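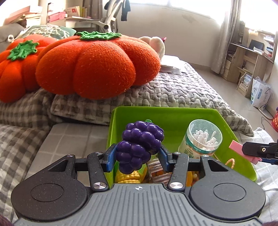

Play food is the name given to toys made in the shape of fruit, vegetables, baked goods, packaged groceries and prepared dishes. It is used mainly in pretend play, either alone or with a toy kitchen, shop counter or tea set. The term covers both single pieces, such as a plastic ear of corn or a bunch of grapes, and boxed assortments sold as a set. Related terms include toy food, pretend food and, in older trade lists, kitchen toys.

Materials

Play food has been made from wood, wax, plaster, papier-mâché, tin, cloth and plastic. Plaster dishes were common in dollhouses of the nineteenth century, where the food was often glued to the plate. Plastic later became the usual material for inexpensive sets. Most plastic pieces are hollow, which keeps them light, and are molded in a single base color. Leaves and stems may be molded separately and pressed into place.

Cloth versions are sewn from felt or knitted and crocheted from yarn. Pumpkins are a frequent subject for yarn work, and the larger examples serve as cushions and seasonal decoration as well as toys. A crocheted stem and leaves in green are the customary finish.

Common forms

Fruit and vegetables make up the largest share of most assortments. Grapes are generally made as one solid bunch, with the berries joined to each other, so that no small part can come loose. Corn is shown husked or partly husked. Oranges, apples and tomatoes may be supplied whole or in segments. In cutting sets, the segments are held together by hook-and-loop patches or pegs and are separated with a blunt toy knife.

Packaged goods are represented by small cartons, cans and packets, often printed with plain stripes or a simple picture in place of a brand name. Households commonly add clean, empty packaging of their own to a set.

Use in play and teaching

Children use play food to act out cooking, serving, shopping and family meals. In classrooms it is also used for sorting by color or kind, for practicing the names of foods, and for early work with money. Speech and language teachers use individual pieces as prompts for vocabulary.

The educator Vasanthi Unnithan divided home use into a "table stage," in which a child offers single pieces to another person, and a later "shop stage," in which pieces are grouped, priced and exchanged. The division has been adopted in several preschool handbooks, although Erlinda Aquino has argued that the two stages overlap too much to be treated separately.

Storage

Play food is usually kept in an open bin, basket or drawer. Open plastic bins are favored for bedrooms, where they can be lifted onto a bed or the floor for play and for tidying. In practice the contents rarely remain limited to food. Strings of beads, building blocks and small household articles are often gathered into the same bin, and most guides to home organization recommend emptying it completely from time to time.

Care

Plastic pieces may be washed by hand in warm, soapy water. Hollow pieces with a seam or air hole should be squeezed out and dried with the hole facing down, as trapped water can lead to mold. The crevices between molded berries and kernels collect dust and can be cleaned with a soft brush or a cotton swab. Knitted and crocheted pieces are best washed by hand and dried flat. Wooden pieces should be wiped and not soaked.

Safety

Toys intended for children under three should have no parts small enough to be swallowed or to block the airway. Single berries, peas and bread crumbs are for this reason uncommon in sets for the youngest children. Cracked pieces should be thrown away.

Collections

The Stornitz Toy Collection holds 2,286 pieces of play food, of which 1,370 are plastic. Its catalog was compiled by Felicidad Soriano and Dong-hyun Cheon, and is arranged by type of food.

See also

Dollhouse
Pretend play
Tea set
Toy kitchen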